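Grevisau – inventário de embalagens reutilizáveis

LEIAME / ficha dos dados
última revisão: março

O que é
Tabela com o registo das embalagens que circulam entre cozinhas, lojas e lavagem. Uma linha por peça, não por tipo. 2,837 linhas nesta versão. Separador de milhares é vírgula em todo o lado, herança do sistema antigo, não mexer.

Origem
Três locais: Prisham, Utley e Jitpraphai. Prisham e Utley exportam da caixa registadora. Jitpraphai ainda regista em papel, passado à mão depois, por isso mais gralhas ali. Datas de Jitpraphai só com mês.

Ficheiros
pecas.csv – a tabela principal
movimentos.csv – saídas e devoluções
locais.csv – códigos dos três locais
notas.txt – dúvidas por resolver, ler antes de perguntar

Colunas de pecas.csv
id – número da peça, não se repete
tipo – tabuleiro, tampa, taça, copo, outro
cor – texto livre (sim, eu sei)
capacidade_ml – vazio nas tampas
local_origem – código de locais.csv
estado – ok, riscada, partida, perdida
ciclos – lavagens registadas, máximo 100, depois o contador pára

Atenção ao contador. Uma peça com 100 pode ter muito mais. Não calcular médias de duração com isso sem tirar essas linhas primeiro.

Problemas conhecidos
107 peças sem local_origem. Etiqueta ilegível na altura do registo. Ficaram com código 9.
Taças de 900 ml de Utley aparecem às vezes como 90. Corrigido em pecas.csv, em movimentos.csv ainda nao.
"Perdida" quer dizer só que não voltou em 60 dias. Algumas voltam. O estado não é actualizado sozinho.
Cor: "cinza", "cinzento", "fumado" é tudo a mesma coisa. Juntar antes de agrupar.
Acentos: ficheiros em UTF-8, mas o Excel abre mal. Importar, não abrir com duplo clique.

Tipo tabuleiro vs. tampa
Sem a peça parceira ao lado há quem registe de uma maneira e quem registe da outra. Na dúvida usar "outro" e escrever em notas.txt.
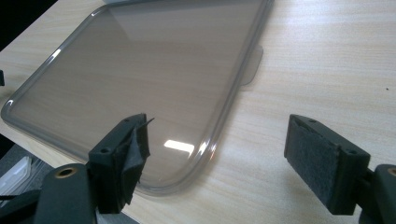 Fig. 1 – Plástico fumado transparente, rebordo saliente e patilha. Tabuleiro ou tampa.

Uso
Livre para fins internos e ensino. Para publicar, citar "inventário Grevisau" e a versão. Não há dados de clientes, foram retirados na exportação.

Por fazer
- limpar a coluna cor
- passar movimentos de Jitpraphai de dezembro
- contador de ciclos sem limite
- rever as peças com codigo 9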